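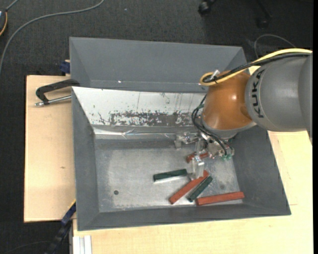 KUKA arm with the two-finger gripper over the gray metal bin, red and green blocks inside.

Mevmont Clear Finger Set

Replacement fingers for small bin-picking grippers, made in our shared workshop at Nallport. Designed by Shalini Awasthi and Mohit Pal, who wanted to see the part also when the finger is in front of it.

The fingers are translucent and bent at the tip, so they can come close to the floor of a metal bin. We use ours with simple rectangular blocks, and clamp the bins to a wooden tabletop.

What you receive
Two fingers, one drilling template, screws
Finger length: 202 mm
Maximum load per pair: 196 g
Delivery: 20 days

Please note that clear material gives reflections on bare metal. If your camera loses the edge of the finger, put a small mark near the tip - a paint pen is enough. Fingers become scratched with time and we sell them also as single pieces.

The drilling template was corrected in April. If you have the older one, write to Girish Bhatt and he will send you the new sheet without cost.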